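# The Laundry Problem, Revisited by Hand

*How a research group in Graltport came to collect 452 recordings of people dealing with white cloth*

There is a corner of robotics in which grown adults with advanced degrees watch cloth for a living. They watch it being lifted, shaken, dropped and lifted again. They argue about corners. On a Tuesday I sat in on one of these arguments, which ran through lunch and most of the afternoon, and which concerned whether a bedsheet can be said to have four corners if two of them are inside it.

The group calls its project Claton and works out of the second floor of a former shoe warehouse in Graltport, above a tile showroom. It wants a two-armed robot that can take a large piece of fabric in any condition and get it flat. Flat is all. Folding comes later, if it comes, and the word is used around the office the way other people use the word retirement.

## Why cloth is rude

A robot arm in a factory is a happy creature. The part arrives where the part always arrives. It is the same shape it was yesterday. The arm closes on it, carries it, lets go, and does so until somebody turns off the lights.

Cloth cooperates with none of this. Pick up a mug by its handle and you know where the rest of the mug is. Pick up a sheet by what seems to be its edge and the rest of it is hanging in some arrangement it has never been in before and will never be in again. A good part of it is hidden behind itself. The edge may have been a fold.

For years the usual way to teach a robot anything delicate was to drive it by remote control while it recorded its own movements. The Claton group tried that. An operator sat with a controller in each hand and steered two arms through the opening of a pillowcase, and the arms obliged at the speed of continental drift. The operators could feel nothing through the controllers, so they pinched too hard, or pinched air. After a month the group had 14 recordings it was willing to show anyone, and one arm in for repair.

## Taking the robot out of it

The method it uses now is older than the project and the group is careful not to claim it. You leave the robot at home. You give a person a pair of grippers built to be held, each with a handle, a trigger and a set of fingers like the ones a robot could wear, and you put a wide-angle camera on the tool so that it sees what the fingers see. Then you ask the person to do a chore.

The person's hands are quick. They also come with decades of experience in not dropping things, which costs nothing extra. Later, software works out from the video how each gripper moved and when it opened or closed, and a policy is trained on that. The robot, when it finally enters the story, is asked to imitate a pair of fingers that it more or less already owns.

The price is paid by the person's dignity. The tool makes you clumsy in a new way. I had a go with a rolled-up towel and spent the first several minutes as a lobster. You can't feel a hem with it. You can't use the side of your thumb, a thing I had never known I did all day long. The team considers this a feature: if a trick can't be done with the gripper in a person's hand, there is no sense teaching it to the robot.

## Going to people's bedrooms

The first big batch was recorded on a steel table in the warehouse, and the policy trained on it was, by every account, superb on a steel table in the warehouse. Set in front of a bed, it reached for the pattern on the blanket.

So the grippers went out. Most of the newer recordings were made in homes in Graltport and in Flarorham, a smaller town down the river where apartments are cheap and the wallpaper is ambitious. In all there are 249 home recordings out of the 452. Each runs from the moment the fingers first touch the fabric to the moment the person is satisfied with it, and the range of human satisfaction is wider than the team had planned for. There are people who will square a sheet to the mattress like a naval officer. Others get most of it pointing in the right direction and call it a day. Both kinds went into the training set at first, and the early policies learned from the second kind to stop almost at once.

The instructions have since been rewritten. They are a page long and read like something you might find taped up in a rental cottage. Find an edge. Keep hold of it. With the other hand, find an edge near the first edge. Don't let go with both hands at once. Please do not tidy the room.

That last line came out of experience. Left alone, people clear a bed before they'll allow it to be recorded, and a policy that has only met cleared beds is helpless around a phone charger. The group wants the charger. It wants the cables, the clothes hanging by the window, the thing on the blanket that nobody has got around to moving. A striped wall is excellent. A patterned bed cover is better yet, for then the software has to decide that a thousand little lines are bed and one soft wandering line is the edge of the cloth.

## What the numbers allow

The result that has the office pleased is modest and they say so. The robot, a two-armed affair the team calls Brunner, was given a crumpled sheet in rooms it had no recordings from. It was counted a success if both grippers ended up holding the same edge with no twist between them. Trained on the table recordings alone, it managed this in 8 attempts before the group stopped the trial out of embarrassment, having run it for two days. Trained on table and home recordings together, it managed often enough that people began wandering off to get coffee while it worked, and in robotics there is no higher compliment.

The failures are where the afternoon argument came from. Brunner has become fond of folds. A fold in thick cotton looks a good deal like a hem, especially through a lens that bends the whole room into a bowl, and a robot that has confidently pinched a fold will go on to do everything else correctly and produce a very neat mess. One side of the table thinks more recordings will cure it. The other side wants the tool to have some sense of thickness, so that two layers between the fingers feel different from one. A third view, held by the person nearest the door, is that people should sleep in bags.

I asked to see the sort of material they were fighting over, and was shown a great deal of it. After an hour I was calling out edges. The stretch I liked best was the handover, the point in the job where one tool keeps a corner up and the other has its fingers on an edge. It's over in no time when you do it at home with your bare hands. On the screen it is oddly tense, like watching somebody else parallel park. A tall pair of yellow fingers has the bunched edge of a white cloth between its tips, a left hand in a pale pink sleeve works the second gripper, and past them lies a bed with a mat of little tan-orange tiles, each one asking to be mistaken for something.
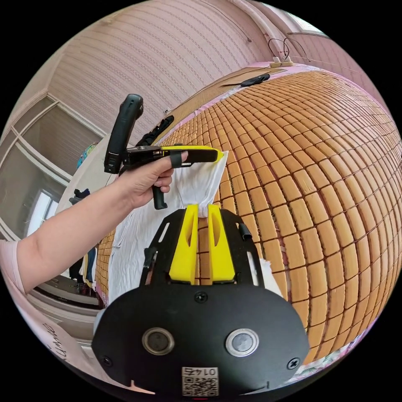 ## Still to come

The group plans to put the thickness question to the test in February, on fabric of several weights. Pillowcases are back on the schedule too. Duvet covers were raised once while I was there, and the talk moved quickly to parking.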